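Orange bowl with the black and white petals: safe for food, and how do I look after it?

Posted in Kitchen & Table by Jaqueline Quezada, 2021-05-24 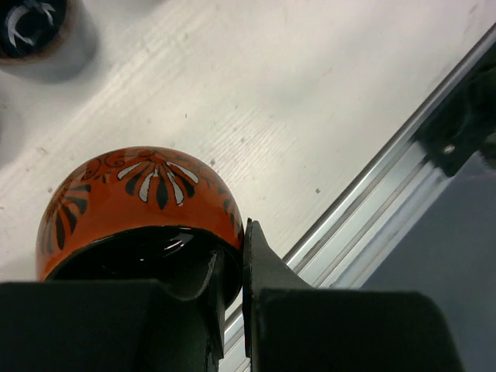

What I'd like to know

Hello everyone, and thank you in advance for reading, as I do tend to go on a bit. I've been slowly working through the boxes from my aunt's place in Drilorcombe, and among all the tea towels and the good tablecloths was this ceramic bowl. I've fallen completely in love with it. The outside is a glossy reddish-orange, the inside is black and very shiny (at least at the rim, where it catches the light like a mirror), and it's painted with big petal flowers in black and white, with curly black scrollwork in between. It cheers me up every time I walk past.

My aunt had it on the hall table for as long as I can remember, full of keys, rubber bands and the odd peppermint. I never once saw her put food in it, and now I can't ask her whether that was on purpose or whether she just needed somewhere for the keys. I'd love to use it for salads or a bit of fruit, or even warm rice when the family comes over, but I keep reading worrying things about lead in old glazes and I don't know how seriously to take them.

There's no maker's mark that I can find. The bottom has been worn smooth and there might once have been a sticker, as there's a faint square patch. She travelled a fair bit when she was younger and she also never met a market stall she didn't like, so it could have come from absolutely anywhere. My cousin thinks she brought it home around 2000, but my cousin also thinks the blue armchair was hers, so I take that with a grain of salt.

So, my questions, if anybody has the patience. Can I eat out of it? Can it go in the dishwasher? And is there a good way to get rid of the dull film that had settled on it from all those years in the hall? I've given it a wipe with a damp cloth and it came up beautifully on the outside, but I'm nervous about scrubbing the painted flowers. I'd also like to know if anyone recognises the style, just for my own curiosity. I don't need a valuation, I'm never going to sell it.

Thank you again, and sorry for the essay!

Jaqueline

3 replies

Medrano

What a lovely thing to have from your aunt, Jaqueline. I'm a hobby potter (fifteen or so years of wonky mugs) and I've been asked versions of this at every market I've ever sat behind a table at, so let me go through it as best I can.

First the food part. You can't tell by looking. People will say that bright reds and oranges are the ones to be wary of, and there's some truth in it, as certain older orange and red glazes did rely on lead or cadmium to get that colour. But plenty of perfectly good modern glazes and stains give the same colour and are fine when they've been fired properly. A glossy finish doesn't settle it either way. What matters is what's in the glaze and how well it was fired, and neither of those shows up in a photo or in the hand.

With no mark and no idea where it was made, I would keep it for dry things and for food that stays in its own wrapper or skin. Wrapped lollies, whole mandarins, walnuts in the shell, garlic, a bread roll sitting in a cloth napkin. The foods to really keep away from it are the sour ones, so no salad with vinegar or lemon dressing, no tomatoes, no cut fruit, nothing left sitting in it overnight. Heat makes leaching worse too, so I'd say no to the warm rice, I'm afraid, and please don't put it in the microwave.

If you have your heart set on eating out of it, you can have it tested. The little swab kits from the hardware store are cheap, but they're better at finding a bad problem than at promising you there isn't one. They can miss lead that is locked in the glaze now and could come out later, and most of them won't tell you a thing about cadmium. A proper leach test at a laboratory is the one to trust. I sent off a big serving platter of my mother's one January and the bill was 80 dollars, and I've never regretted it, though of course prices will vary depending on where you live. Ring first and ask whether the test harms the piece. Some of them fill the bowl with a weak acid and leave it for a day, which can dull certain glazes, and you'd want to know before you handed it over.

As for washing, do it by hand. Put a folded tea towel in the bottom of the sink so it has something soft to land on if it slips, use lukewarm water and a drop of ordinary dish soap, and a soft cloth. No scourers, no powder cleansers, and go easy with anything gritty around the flowers. If the decoration was painted under the glaze it's well protected, but if it was painted on top it can wear away over time. You can sometimes tell by running a fingertip very lightly across the edge of a petal. If you feel a tiny ridge, it may be sitting on top, although that isn't a perfect test, as thick underglaze can leave a ridge as well.

The film you mention is most likely just dust and a bit of kitchen grease. A few drops of soap on a damp cloth, leave it for a minute, wipe, rinse, and dry it straight away with something that doesn't shed lint. A black glaze shows every water spot, so you may find you're polishing the inside a good deal more often than the outside. I have a black teapot and I've made my peace with it.

On the style, I'd only be guessing. Bold petals and scrolls like that turn up in folk painting from a great many places and have been copied in gift shops everywhere, so I'd hate to send you off down the wrong path.

Povley

Put fruit in mine for years and never had a problem. Dishwasher too, top rack. I think people worry too much these days, my grandparents ate off all sorts and lived to a great age. Gorgeous bowl though, love the colour. If you do want another one there was something like it in the window of the homewares place near me for 399, which made my eyes water a bit!

Hirnano

Hello Jaqueline, I hope you don't mind me adding a little to what's been said. I'd go with Medrano on this one. With respect to Povley, lead isn't something you'd notice from a single bowl of fruit, and the dishwasher is really very hard on decorated pottery. I lost the pattern on a set of soup bowls that way. They went in bright and cheerful and after a couple of years of regular cycles the flowers were ghosts of themselves, and I was so cross with myself.

One thing I'd add is to look the inside over under a good strong lamp, turning it slowly. You're looking for crazing, those very fine lines like a spider's web, and for any chips around the rim where the clay shows through. Food and moisture get into both, and they're a good reason to keep a bowl for dry things no matter what any test says. Flick it gently with a fingernail as well. A clear ring is a nice sign, and a dull clunk can mean a hairline crack you haven't spotted yet.

And if you want it at the table with salad in it, here's what I do with a dish of my own that I don't trust. I found a plain glass bowl at the op shop that sits neatly down inside it, and the food goes in the glass. From across the table all anyone notices is the pretty outside, and the glass goes in the dishwasher afterwards while the good one gets a wipe and goes back on the shelf. Take the pottery one along with you to the shop if you can, wrapped in a jumper. I tried to do it from memory the first time and came home with a bowl that perched on top like a hat.

If it's going to live on a shelf or a sideboard, a few felt dots underneath will save your furniture, as an unglazed foot can scratch timber something dreadful. I'd keep it out of the strongest afternoon sun as well, mainly so nobody knocks it off a windowsill when they go to draw the curtains.

Jaqueline Quezada

Oh, thank you all so much, I wasn't expecting such kind and thorough replies! I've had a look under the reading lamp as Hirnano suggested. I can't find any chips, but there may be a fine line or two near the bottom, and my eyes aren't good enough to be certain, so I'll get my daughter to look when she's next here.

I think I'll use it for mandarins and walnuts over the winter and go hunting for a glass bowl to sit inside it. I haven't made up my mind about the laboratory. Medrano, if you still have the name of the place you used, would you mind sending it to me in a message?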